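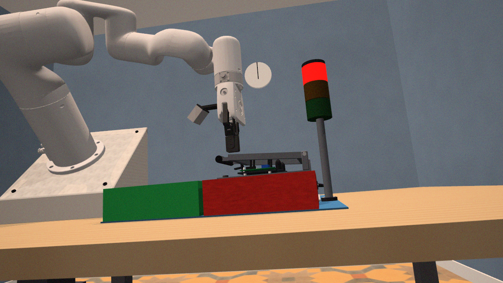
White robotic arm over a light wooden table (computer rendering)

How to Play Pai Gow Poker at the Jestcombe Card Room

Pai gow poker is a slow game with a lot of ties, so a small stack can last a while. You play against the dealer only. What the other players hold has no effect on your hand.

Before you sit down

Check the sign at the table for the minimum bet. At Jestcombe it is $5 until 6 p.m. and goes up after that. The maximum is $200 a hand. Buy in between hands by laying your cash flat on the felt. Dealers can't take money from your hand.

The deal

The game uses a 53-card deck, the usual 52 plus one joker. The joker counts as an ace, or it can fill in a straight or a flush. It can't be used as any other card.

Place your bet in the circle. You will get seven cards face down, and so will the dealer.

Setting your hand

Split your seven cards into a five-card high hand and a two-card low hand. The high hand must rank above the low hand. If it doesn't, the hand is foul and you lose your bet.

The low hand can only be a pair or two single cards. Straights and flushes don't count there.

Some basic settings:

No pair – put your highest card in the high hand and the next two in the low hand.
One pair – keep the pair in the high hand and put your two best other cards in the low hand.
Two pair – split them if the pairs are big. With small pairs and an ace, keep both pairs together and play the ace in the low hand.
Three of a kind – keep them together, except aces. With three aces, play one in the low hand.
Full house – play the pair in the low hand.

Put the two low cards in the front box and the five high cards behind them, all face down. Don't touch them once the dealer turns over the house hand.

If you aren't sure, ask the dealer to show you the "house way." This is allowed at every table in the room.

Who wins

Beat the dealer on both hands and you are paid even money, less a 5 percent commission. Win one and lose one and it is a push – your bet stays where it is. Lose both and the bet is gone. If a hand is an exact copy of the dealer's, the dealer wins that hand.

On a $200 win the commission is $10. Keep a few small chips handy for it.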